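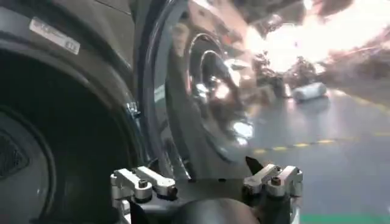 図2　光沢のある曲面に歪んで映る周囲の様子。左は濃い灰色の筐体。

4.2　失点直後の声かけをどう数えたか

さて、ここからが私のいちばん書きたかった節です。前節では試合全体を通した発話の量を扱いましたが、正直なところ、量だけ見ていても面白いことはあまり分かりませんでした（よくしゃべるチームはいつでもよくしゃべる、というだけの話です）。そこで本節では、失点してからキックオフで試合が再開されるまでの短い時間に絞り、選手どうしが誰に何を言っているのかを見ていきます。

対象はグリルリー（Grirley）地域リーグに所属するアマチュアの2クラブ、カルッピネン（Karppinen）とグレクロウ（Greklow）の公式戦22試合です。当初は11月に始まるカップ戦も含めるつもりでいたのですが、延長戦のある試合とない試合が混ざると比較がややこしくなるので、やめました。今でも少し惜しい気がしています。

発話の切り出しには、共同研究者のヨウコ・ケンッパイネン（Jouko Kemppainen）と私の二人であたりました。最初に決めた分類は「指示」「励まし」「非難」「確認」の四つ。ところが、やってみるとこれがまったく足りない！　たとえば、センターバックがゴールキーパーに向かって言う「今の、見えてた？」はどれでしょう。私は確認だと思いましたし、ケンッパイネンは非難だと言って譲りませんでした。文字に起こせばただの疑問文なのに、声の調子と、そのあと背中を向けて歩いていくところまで合わせると、たしかに責めているようにも聞こえるのです。結局、この種の発話には「問いかけ型の非難」という五つ目の分類を立て、二人の判定が割れたものは話し合ったうえで決め、それでも決まらないものは分析から外しました。

再開までの時間は、失点の笛から次のキックオフの笛までと定義しました。選手交代や治療が入ったものは別に扱っています。ここを曖昧にしている先行研究はけっこう多くて、読んでいて何度も「で、どこからどこまで？」と言いたくなりました。時間の幅が違えば、発話が多いとか少ないとかいう話はそのまま比べられないはずです。

カルッピネンのほうから見ていくと、目立つのは主将の発話がほとんど特定の選手に向いていることでした。相手はたいてい失点に直接からんだ選手で、内容は短い指示です。「次は早めに出ろ」「内側を切れ」といった調子で、励ましはあとから周りの選手が付け足していきます。主将は仕事の話をして、気持ちのほうは左右のサイドバックが引き受ける、という分担が自然にできているように私には見えました。ただし選手本人に聞くと、そんな分担は意識したことがないそうです。

グレクロウはだいぶ様子が違います。こちらは誰に言うでもない大声が多く、「切り替えろ」がとにかく繰り返されます。ある試合では、2点目を取られてからの30秒に9回も出てきました。初めて集計表を見たとき、私は入力ミスを疑って録音を聞き直したくらいです（ちゃんと9回ありました）。この「切り替えろ」、励ましに入れるか指示に入れるかでも揉めまして、具体的な行動を伴わないという理由で励ましに入れてあります。指示に入れ直すと表3のグレクロウの行はかなり違って見えますので、気になる方は付録Bの別集計もあわせてご覧ください。

もうひとつ触れておきたいのが、点差との関係です。リードしている側が1点返された場面では、どちらのクラブでも発話が減りました。これは意外でした。追いつかれそうになれば慌てて声が増えるだろう、と私は思い込んでいたのです。ケンッパイネンは、まだ勝っているという状況では誰も最初に口を開きたがらないのではないか、と考えています。私としては疲労の影響も捨てきれません。該当する場面は8つしかなく、そのほとんどが後半の終盤に集中しているので、今の資料で両者を切り分けるのは無理です。

問いかけ型の非難についても、同じくらい慎重に書いておきます。この型が出た試合では、その後にゴールキーパーから守備陣への指示が減る傾向がありました。とはいえ、言われたから黙ったのか、もともと連係がうまくいっていない日だったから言われたのか、向きは分かりません。試合後の聞き取りでは、あるキーパーが「あれを言われると、次に声を出すのが半拍遅れる」と話してくれました。この「半拍」という言い方はとても気に入っているのですが、一人の証言を結果として扱うわけにもいかないので、考察のほうで改めて取り上げます。

なお、分類の手引きは、練習試合の録音を使ってツェタウ（Cetau）での予備調査のときに作ったものが土台になっています。予備調査版では「ため息」も発話に数えていましたが、本調査では外しました。録音から拾えるものと拾えないものの差が大きすぎたためです。次節では、同じ手順をハーフタイム直前の失点に当てはめた結果を示します。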